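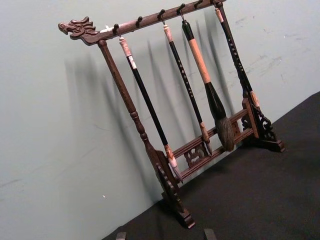
Brush stand with the dragon-head rail, four brushes hung, second and fifth pegs free.

March, 2:17 pm

Started on the Dunitz brush stand. Small whitish patch on the wood where the dragon head meets the rail. Could be old glue or wax, haven't tested. Amparo wants it left alone until Beatrice Waweru has looked. No solvent near it before then.

The big brush with the bushy gray-brown head stays on the fourth peg for now. Checked all the cord loops, one is fraying and needs new thread. Gold characters on the thin handles: dry cloth only.

Still to do: dust the carving, order thread, ask Amparo where the 800 paper went.

This site uses cookies. Accept | Manage preferences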